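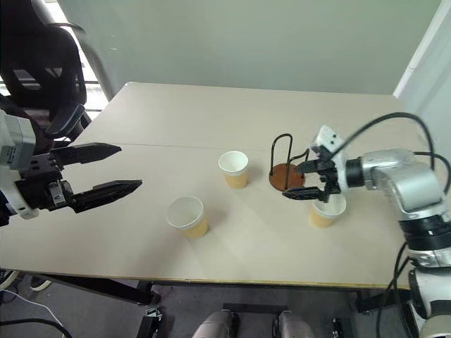 May
Senthil Annamalai

Evening, all. Gopinath Poojary asked me for the history of Nustovberg in 30 minutes, so we'll be skipping most of the plague. Start with the name. The "berg" promises a hill, and anyone who walked up from the station tonight will have missed it. The oldest rental puts the settlement on two bits of slightly raised ground with a wet ditch between them, and the lords of Skisau argued over that ditch for four generations. If you want the layout, look at the paper cups on the table: call the one farthest back the church, the big-mouthed one nearer the front the manor, and the one on the right the mill. The seam in the tabletop can be the ditch, if you squint.

(Pause. Let them squint.)

Next, the mill. It paid its rent in eels, usually late. In one bad year it paid in an apology, which the clerk copied out in full and then fined.

Radwan Lane. The guidebook says Roman. The guidebook also says 2000 years old, a nice round number with nothing under it. My own view is that it's a cattle track that got lucky. Expect groaning from the back row.

Zondolis Green: enclosed, except for the corner with the pond, which neither side wanted. Read out the pond letter, both pages. Do the voices if they're still awake.

Questions. If asked about the tunnel to the church, there is no tunnel.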